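Zwischenbericht an die Stiftung Muvholm
Projekt: Nähwerkstatt und Ausbildungsvorbereitung Watov
Berichtszeitraum: zweites Förderquartal
Verfasst von: Mirsad Georgiou, Projektleitung
Stand: 17. Mai

Sehr geehrte Damen und Herren,

mit diesem Bericht möchte ich Sie über den Verlauf unseres Projektes seit dem letzten Schreiben informieren. Ich folge dabei der Gliederung, welche Sie uns mit dem Bewilligungsbescheid geschickt haben. Der Punkt „Öffentlichkeitsarbeit“ ist kurz, weil in diesem Zeitraum wenig stattgefunden hat.

1. Teilnehmende

In die Werkstatt sind bisher 53 Personen aufgenommen worden. Fünf davon haben den Kurs vorzeitig beendet, vier wegen einer Arbeitsaufnahme und eine Person wegen Umzug. Die frei gewordenen Plätze konnten wir aus der Warteliste wieder besetzen. Der Unterricht in Fachsprache findet jetzt am Vormittag statt und die Praxis am Nachmittag. Diese Änderung war ein Wunsch von Teilnehmerinnen mit kleinen Kindern, und die Anwesenheit am Vormittag ist seitdem deutlich besser geworden.

2. Inhalte der Werkstatt

Im ersten Quartal haben wir hauptsächlich gerade Nähte, Säume und einfache Taschen geübt. Seit März arbeiten die Gruppen an Teilen mit Rundungen. Das ist für Anfänger ein großer Schritt, denn der Stoff muss beim Nähen geführt werden, ohne dass man an ihm zieht. Auch das Füttern gehört nun zum Programm. Wir vergleichen dafür fertige Textilien aus dem Handel und besprechen in der Gruppe, in welcher Reihenfolge die Teile wahrscheinlich zusammengesetzt worden sind.

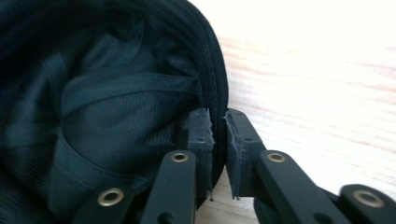 Parallele Steppnähte entlang einer gebogenen Kante, dunkler Stoff mit Innenfutter.

Die schriftlichen Arbeitsanleitungen haben sich als schwieriger erwiesen, als ich im Antrag angenommen hatte. Viele Fachwörter, zum Beispiel „Nahtzugabe“ oder „Versäubern“, kommen in den üblichen Sprachkursen nicht vor. Wir haben deshalb ein eigenes Wörterheft begonnen. Es enthält zu jedem Wort eine kleine Zeichnung und einen Beispielsatz. Eine erste Fassung ist in Gebrauch, die Korrektur durch die Sprachlehrerin ist noch nicht abgeschlossen.

3. Zusammenarbeit mit Betrieben

Mit der Änderungsschneiderei Wong wurde eine Vereinbarung über Praktika unterschrieben. Ein Praktikum dauert dort zwei Wochen, und der Betrieb stellt am Ende eine Bescheinigung aus. Die ersten Rückmeldungen sind freundlich, allerdings wird das langsame Arbeitstempo erwähnt. Darüber haben wir mit den Gruppen offen gesprochen. Mit der Polsterei Senomham gab es ein Vorgespräch, eine Zusage liegt uns noch nicht vor.

4. Finanzen

Für Material und Nadeln wurden 2671 Euro ausgegeben. Damit liegen wir etwas über dem Plan. Der Grund ist der Preis für Futterstoff, den wir zu niedrig kalkuliert hatten. Die Mehrkosten können aus dem Posten „Fahrtkosten“ gedeckt werden, der bisher kaum benutzt wurde. Ich bitte hiermit um Ihre Zustimmung zu dieser Umwidmung. Die Belege liegen als Anlage bei.

5. Öffentlichkeitsarbeit

Im Gemeindeblatt von Watov ist ein kurzer Artikel erschienen. Ihre Stiftung ist darin als Förderin genannt. Ein Tag der offenen Tür ist vorgesehen, der Termin hängt noch von der Verfügbarkeit des Saales ab.

6. Nächste Schritte

Im kommenden Quartal soll jede Gruppe ein gefüttertes Stück vollständig selbst zuschneiden und nähen. Außerdem möchten wir zwei der älteren Maschinen warten lassen, bei denen die Fadenspannung unregelmäßig ist. Den Kostenvoranschlag dafür reiche ich nach, sobald er bei mir eingegangen ist.

Für Rückfragen stehe ich Ihnen gerne zur Verfügung.

Mit freundlichen Grüßen
Mirsad Georgiou

Anlagen: Belegliste, Kopie der Praktikumsvereinbarung, Artikel aus dem Gemeindeblatt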